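Print this page | E-mail this page

We use cookies to remember your sign-in. By continuing to browse you accept this. Close

Stiff metal zipper on a leather bag, and which lubricant to use

Posted by Sinan Tatlı

I have a black leather bag with a metal zipper, bought from Baysal in September. The zipper runs freely for the lower two thirds and then binds near the top. It takes two hands to get the slider past that point. The teeth look straight and none are missing. I have tried running a graphite pencil over them, which helped for a day and left gray marks on the lining.

The repair shop in Lendcombe quoted 72 for a full replacement, more than I want to spend on a zipper that still closes. Is there a lubricant that will not stain the leather, and how do I tell whether the fault is in the teeth or in the slider?

Taner Kılıçarslan

Check the slider first. Close the zipper and look at the teeth behind it. If they separate again after the slider has passed, the slider has spread and no lubricant will fix it. If they stay meshed and the only symptom is resistance, the cause is dirt, oxidation, or tension in the tape.

For dirt, use a dry toothbrush along both rows, working away from the leather. Follow with a cotton swab slightly damp with water and a drop of dish soap, then a clean damp swab, and leave the bag open overnight. Do not put it on a radiator.
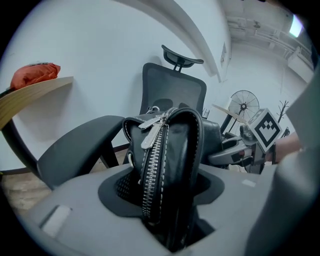
For lubricant, use paraffin or plain beeswax. Rub the block on the outer face of the teeth only, with the zipper closed, then run the slider the full length 30 times. Wipe off whatever collects at the ends. Avoid spray oils. They wick into the tape, darken the leather next to it, and hold grit.

If the binding is always at the same spot, tape tension is more likely than dirt. On a curved top the tape is eased around the bend when it is sewn, and if it was pulled too tight there the teeth sit closer together than they should. Stuff the bag with paper to its normal shape and try again. If it then runs freely, the zipper is fine and the leather needs to relax. That can take a few weeks of use.

If a tooth has a burr, you can feel it with a fingernail. One or two light strokes with 800 grit paper will take it off. Do not go coarser. 2,000 grit afterward is optional and mostly cosmetic. Plated teeth will show bare metal where you sand.

Posted by a guest

candle wax works. i did mine with a white candle and it has been ok since the spring. dont use a colored one

Sinan Tatlı

Stuffing it with paper made most of the difference, so tension it is. I used Pillitz beeswax on the teeth as well. There is still a slight catch when the bag is nearly empty. I will leave it alone until it gets worse.

Get new replies by e-mail. Sign up for our newsletter

Print this page | E-mail this page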